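Pantry and snack notes, the running list. Add to the bottom, never tidy the top.

**Open bags**

Roll from the top, press the air out as you go, clip. A clothespin is fine. Binder clip is better. Rubber bands perish and then you find bits of them in the rice.

Chips go stale fastest in the cupboard over the stove. Move them. Anything on the far side of the kitchen is better, even a shelf out in the open as long as the sun doesn't hit it.

Stale chips: 5 minutes in a low oven, flat on a tray, let them cool before you judge. Doesn't work on the puffy kind.

Hard candy that's gone sticky: spoon of powdered sugar in the bag, shake, tip into a sieve. Keep it in a jar after that. Soft mints are the opposite, they want a tight lid and nothing else in there with them, or the nuts taste of mint by the weekend. Learned that with a whole bag of cashews.

**Small shelves**

Two tiers is plenty for a snack corner. Three and the bottom one turns into storage for things no one eats.

Light stuff up top if the kids are allowed to help themselves, heavy stuff low. Cans on the floor level always. I had 78 jars and cans in the old Tredamville kitchen, all at eye height, and the board bowed like a hammock.

Bags fall over. Stand them up with:

- a cheap wire file holder
- a tension rod across the front
- a loaf pan, for the little packets
- a brick wrapped in cloth (ugly, works)

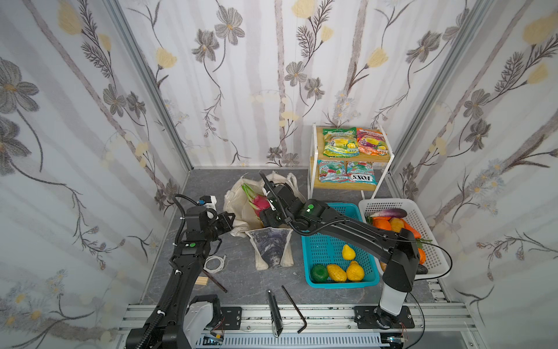 Wood boards: wipe with a barely damp cloth, dry right away. Don't soak. If there's a ring from an oily jar, baking soda and a drop of dish soap, leave it 40 minutes, wipe off. Second go if it needs it. If it's still there after that, put a jar on it.

Painted metal that's chipped: touch it up before it rusts. Nail polish does for a small chip. I used white-out once. Don't, it comes off on your sleeve.

Wobbly unit? Check the floor before you blame the unit. Loosen all the bolts a little, push down hard on the top with both hands, tighten again while somebody leans on it. Fixes most of them. Felt pad under the short leg if not.

**Ants**

Wipe the trail with vinegar, then find where they're coming in. Caulk it. Peppermint oil smells nice and did nothing at all here, I tried it most of July. Sugar goes in glass. Honey jar sits on a saucer with a bit of water in it.

**Moths**

Worse than ants. Throw out the flour, all of it, don't sift it and hope. Vacumm the shelf corners and the screw holes, empty the vacuum outside. New flour goes in the freezer for four days before it goes in the cupboard. Check the bird seed too. It's usually the bird seed.

**Labels**

Masking tape and a marker. Date opened, not date bought. The Grornus label maker went in a drawer after one month, the tape refills cost more than the spices did.

Put the label on the jar and not the lid. Lids wander.

**Wallpaper near food**

People say don't. I did, it's fine, if you're quick about splashes. Blot, don't rub. Grease spot: cornstarch on it, pat, leave it an hour, soft brush. Repeat. Pencil marks come off with a bit of white bread, rolled into a ball. Test anywhere hidden first, behind the fridge is good.

Busy patterns hide a lot. Plain walls show every drip. Worth thinking about before you pick the pretty cream one.

Keep the offcuts!! Roll them, tag them with the batch number, stick them on top of the wardrobe. Mine was batch 193 and the next roll I bought was a shade off, shows every evening when the lamp's on.

Lifting seam: little paste on an artist's brush, press with a dry cloth, wipe the extra off the face before it dries shiny.
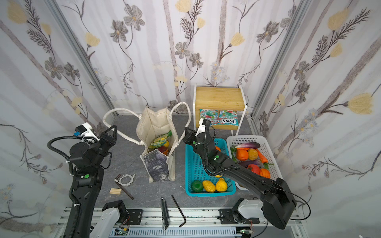
Corners are where it peels first. Cut the sheet so it turns the corner by an inch, then overlap the next one. Never try to fold a full width round a corner, old house corners aren't straight and it'll wrinkle halfway down.

**Dark floors**

Show flour. Show everything. Dry mop first, always, then damp. Wet flour is glue.

Too much soap is why it looks cloudy. Go over it once with plain warm water and see. I use 2 capfuls of the Brinach cleaner to a bucket, used to use a glug, and the floor was tacky for a year.

**Odds and ends**

- Brown sugar gone hard, slice of bread in the tub overnight
- Crackers and cookies never in the same tin, the crackers go soft
- Mutiso jars, the lids fit peanut butter jars too. Keep a few spare
- Onions away from potatos
- Scissors on a hook by the snack shelf. People stop ripping the bags down the side

Still to do: the spice drawer, and the sticky hinge on the tall cupboard. Candle wax on the pin, I think, will try it.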